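ロボット工学実習II 講義ノート 第9回
ばら積みピッキングにおける接触事故と保護停止

印刷用ページ | このページをメールで送る
シェア 28　コメント 4

0. 今回の内容

前回は把持姿勢の計算をしました。今回は計算ではなく、実際に起きた故障を一つ取り上げて、原因の調べ方を勉強します。八月の集中実習のとき、第二班のセルでハンドの指が箱の壁に当たり、指の取り付け部が曲がりました。けがをした人はいません。しかし、停止したあとの作業の順番に問題がありましたので、私はこれを「小さい事故」とは呼ばないことにしています。

日本語は私の母語ではありませんので、用語の使い方に不自然なところがあるかもしれません。規格の用語と違うところを見つけたら、コメント欄で教えてください。

1. セルの構成

アームは六軸の垂直多関節型です。ハンドは二本の指を持つ電動式で、制御ソフトはZuvgate、対象物の認識はRidesierを使います。対象物は長い赤のブロックと短い緑のブロックです。どちらも直方体ですが、長さが違いますから、つかむ位置も変わります。

箱は板金製で、壁が上に向かって外側へ開いています。この形は対象物が中央に寄りやすいという利点がありますが、壁との干渉を考えるときには面倒です。箱の底の寸法で干渉を調べると安全側になりますが、壁の近くのブロックが取れなくなります。反対に上の開口の寸法で調べると、低い位置で指が壁に当たります。正しくは、高さごとに断面を変えて調べなければなりません。今回の故障は、この点と深く関係しています。

2. 何が起きたか

記録に残っている順番で書きます。

(1) 班は連続運転の試験をしていました。目標は400回の把持です。
(2) 途中で、壁に近いブロックの把持候補が選ばれました。
(3) アームが下降しているとき、片方の指の外側が壁に接触しました。
(4) 制御装置がエラー903を出し、アームは保護停止になりました。
(5) 学生は画面でエラーを解除し、そのまま運転を再開しました。
(6) 同じ候補がもう一度選ばれ、同じ場所にもう一度当たりました。このとき、指の取り付け部が曲がりました。

エラー903は、この実習のZuvgateの設定では「外力の推定値がしきい値を超えた」という意味です。つまり、制御装置は一回目の接触を正しく検出していました。一回目のあとに取り付け部を点検した記録はありませんので、曲がりが全部二回目にできたのかどうかは分かりません。報告書には「二回目の停止後に曲がりを確認した」と書くのが正確です。「二回目で曲がった」と書いてはいけません。上の(6)の私の書き方も、この意味では悪い例です。直さないで残しておきますから、比べてみてください。

3. 原因の調査

原因を調べるときは、最初に「機械」「ソフト」「人の手順」の三つに分けて、それぞれ事実だけを書きます。推測は別の欄に書きます。

3.1 機械

箱はクランプで作業台の側に固定していました。事故のあとで箱の位置を測り直しましたら、登録した位置から横に数ミリずれていました。いつずれたかは不明です。実習の前に押されたのかもしれませんし、一回目の接触でずれたのかもしれません。クランプの締め付けは、朝の点検表に項目がありませんでした。

指先のパッドには異常がありませんでした。アームの関節についても、原点の確認をして、ずれがないことを確かめました。

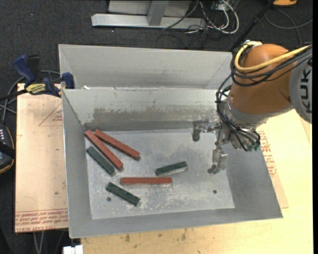
ケーブルについても調べました。ハンドのケーブルは手首のまわりで余裕を持たせて配線しますが、余裕が大きすぎると壁や対象物に引っかかります。小さすぎると、手首が回ったときにコネクタが引っ張られます。今回の接触とケーブルの関係は、ログからは見つかりませんでした。ただし「関係がない」と「関係が見つからない」は違いますので、報告書では後の方の表現を使ってください。

3.2 ソフト

干渉チェックのモデルが問題でした。箱のモデルは、四つの垂直な平面で作られていました。平面の位置は上の開口に合わせてありました。ですから、低い位置では、モデルの壁は本物の壁より外側にあります。計算の上では隙間がありましたが、本物の箱には隙間がありませんでした。

さらに、安全余裕の値が小さくしてありました。初期値は30ミリですが、壁の近くのブロックが取れないという理由で、前の実習のときに変更されていました。変更した記録は、ファイルの中のコメント一行だけでした。余裕を小さくすること自体は禁止ではありません。しかし、余裕は「モデルの間違い」と「位置のずれ」の両方を吸収するための値です。モデルが正しいことを確かめないで余裕だけを減らすと、今回のようになります。

もう一つは、失敗した候補の扱いです。Ridesierは、把持に失敗した候補を一定の時間だけ除外する機能を持っています。ところが、保護停止から再開したときには除外リストが空になる設定でした。そのため、同じ候補がまた一番上に来ました。

3.3 人の手順

学生がエラーを解除したことを、私は強く責めるつもりはありません。その日は認識の失敗による停止が何回もありまして、解除して再開することが普通の作業になっていました。認識の失敗と外力の検出が、画面では同じ色、同じ大きさの窓で表示されます。急いでいる人が区別できない表示は、設計の問題でもあります。

しかし、手順書には「保護停止のあとは、教員を呼ぶこと」と書いてありました。手順書はセルの横ではなく、隣の机の引き出しに入っていました。

4. 停止の種類

試験で毎年混乱が多いところですから、もう一度まとめます。

非常停止は、人が危険を感じたときにボタンで止めるものです。保護停止は、安全機能や監視機能が条件を検出して止めるものです。一時停止は運転の操作の一つで、安全のための手段として使ってはいけません。

今回のエラー903は監視機能による停止ですが、外力の推定は、このセルでは人を守る機能として認められていません。機械を守るための機能です。「力を検出して止まるから、手を入れても大丈夫」という考えは間違いです。箱の中のブロックを手で直したいときは、必ず運転を止め、イネーブル装置を離し、教示ペンダントを持った人が柵の中に入ります。ペンダントを外の人に預けて入ることは禁止です。

5. 対策

実習室では次のように変えました。

・箱のモデルを、傾いた壁を持つ形に作り直した。
・安全余裕を30ミリに戻した。変更するときは、変更の申請書を書く。
・再開のときも除外リストを残す設定にした。
・外力による停止は、画面からすぐには解除できないようにした。
・箱の位置の確認とクランプの締め付けを点検表に加えた。
・手順書をセルの柵に下げた。

安全余裕を戻したので、壁の近くのブロックは今も取れないことがあります。連続運転の目標400回は変えませんが、途中で「候補なし」になって止まっても減点しません。取れないものを取れないと判断して止まるのは、正しい動作です。

6. 課題

Ogilvieの形式（配布済みの故障報告の書式）で、今回の故障の報告書を書いてください。A4で二枚以内です。次の点を必ず入れること。

a. 事実と推測を分けて書く。
b. 箱の位置のずれが接触の前にあった場合と、接触によって生じた場合とで、原因の説明がどのように変わるかを書く。
c. 5節の対策の中から一つだけ選ぶとしたらどれか、理由と一緒に書く。
d. 5節にない対策を一つ提案する。

ログのファイルはClostarの共有フォルダにあります。ファイルを開くときは、必ずコピーを作ってから開いてください。去年、元のファイルに上書きした人がいました。

次回は力制御に入ります。接触してから止まるのではなく、接触しながら動かす話です。3.2節の内容を復習しておいてください。

このページをメールで送る | 印刷用ページ

コメント（4）

受講生A
課題bですが、ずれが両方の原因で少しずつ生じた場合も書いていいですか。

担当教員
はい、書いてください。ただし、その場合はどの記録があれば区別できるかも書いてください。

第二班
再開したのは私たちの班です。窓の色が同じなのは本当に分かりにくかったです。今は外力のときだけ音が鳴るようにしてもらったので、だいぶ違います。

聴講
2節の「保護停止」ですが、4節の説明だと人を守る機能ではないので、監視停止と呼ぶ方がいいのではないでしょうか。規格の方の保護停止と混ざりそうです。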